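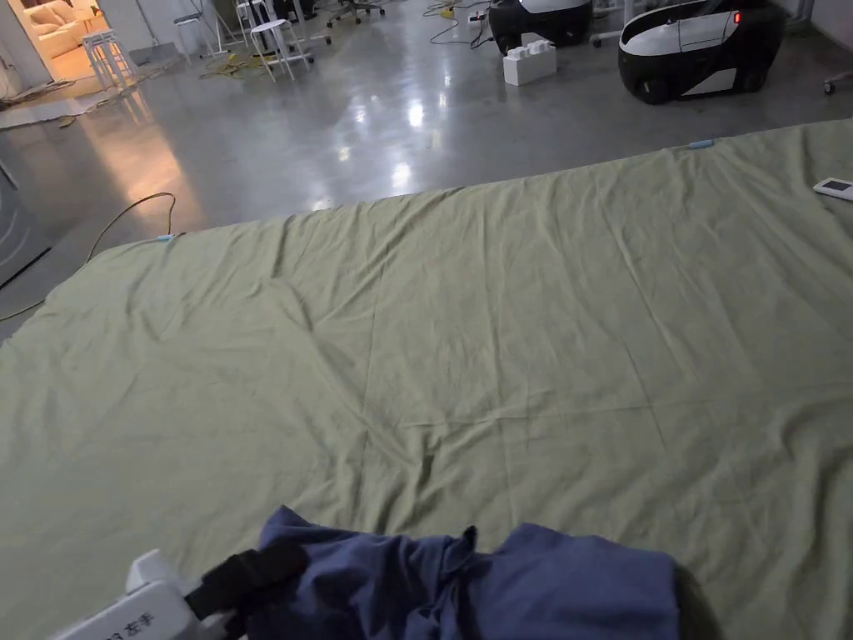
Kellamside is looking for people to take part in Pillura, a community sewing project that will make curtains and seat covers for the reading room in Cusville. We need households and individuals who can give us used fabric, some sewing time, or both. Plain colors are the most useful to us, such as a sage green or a blue-purple. Anything big enough to spread across the floor can go toward the curtains, and creases are fine. Please leave out anything with stretch in it.

You do not need to be good at sewing. If you can pin a hem and follow a chalk line, there is work for you. We also need 2 people with their own machines who are used to heavy seams — these places are paid, at a flat fee agreed before you start. 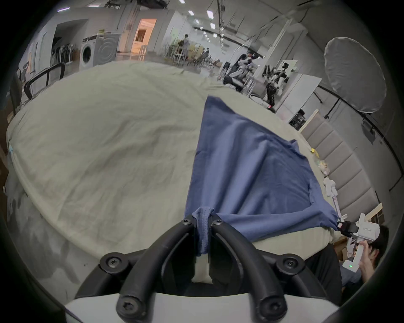 Posted by Marcelle Gilbert
14 April 2022

Participants should be 16 or older. Sessions run for two hours in the evening, and we ask you to come to at least seven of them before the work is hung in November. Thread, pins and chalk are supplied. Bring your own scissors if you have a pair you like.

Aileen Ignacio will run the cutting sessions and Raphaël Boyer the machine work. The workroom is up one flight of stairs with no elevator, but hand sewing can be done at home — tell us when you apply.

To apply, write a few lines about yourself and what you can offer, and leave them at the Kellamside front desk or mail them to Pillura, Room 202, Kellamside, Cusville. Include a phone number.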